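River Stulham warmer than at any time since records began, survey finds

May 2022

Water in the lower Stulham was warmer last August than in any month since measurements started, according to a survey published on Tuesday by the Fultovero freshwater station.

Sensors at 16 points along the river logged the temperature every 15 minutes. At eight of them, all below the Ertürk weir, trout numbers had also fallen. 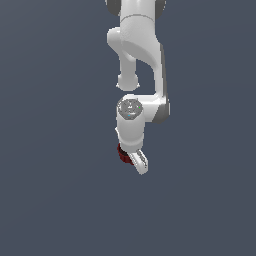 The station blames low flow and a lack of shade — 85 per cent of the bank below the weir has no trees. Deeper pools upstream stayed cooler.

Planting is due to start in the autumn on the stretch beside Sindent meadows. The sensors will stay in the water over the summer, and a second set of readings will be published next year.

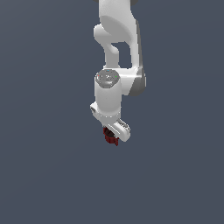

A white robotic arm holding a small dark red object. Computer-generated image.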